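Vehicle Sales Advisor, used cars (full time)
Zunotia Motors, Asemau branch

Posted 1/31/26

Zunotia Motors buys, checks and sells used cars and small SUVs. Our Asemau lot holds 400 vehicles, and we are looking for one more sales advisor to join the team.

Your work
Receive customers on the lot and by telephone
Explain the equipment, mileage and history report of each vehicle
Write the online listings, with the correct trim level and engine
Go on test drives with customers
Prepare the papers for trade-in and financing

What we ask
At least 4 years of experience in sales, preferably with cars
A valid driver's license with a clean record
Good written English. A second language is welcome.
You can work on weekends by rotation

What we offer
Fixed monthly salary, plus a commission for each vehicle delivered
Paid training in December at our Potitz branch
Use of a dealer car after the trial period
Health insurance from the first month

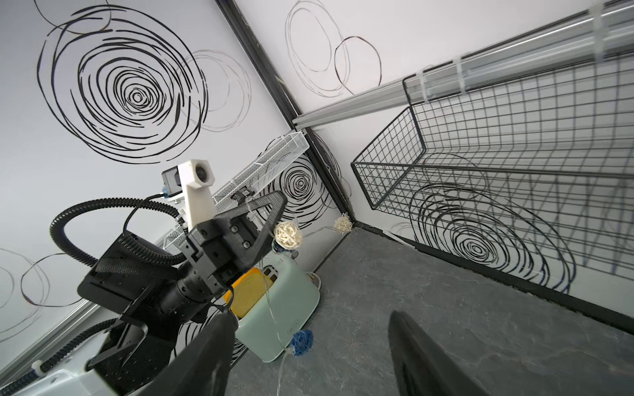
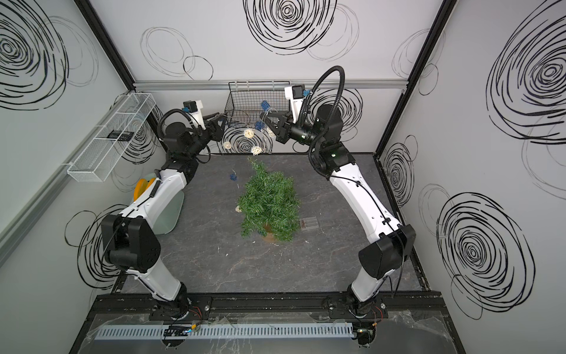
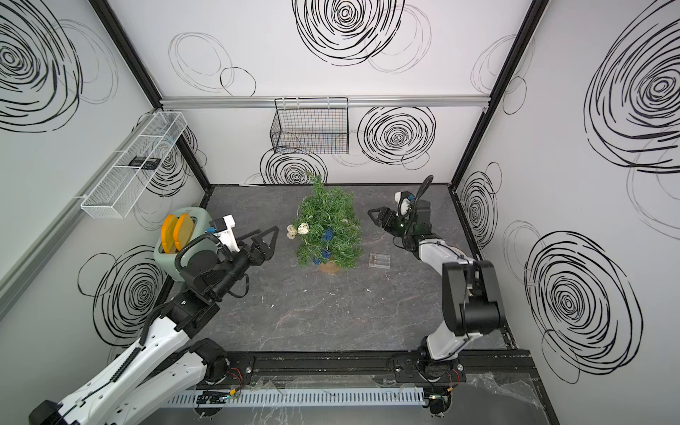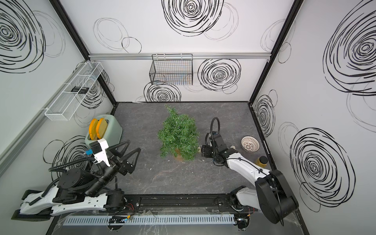 How to apply
Please send your resume and a short letter to the sales office in Asemau, or bring them in person to the reception on Lam Street. Write "Sales Advisor" on the envelope. We will answer to every applicant. Applications by agencies are not considered.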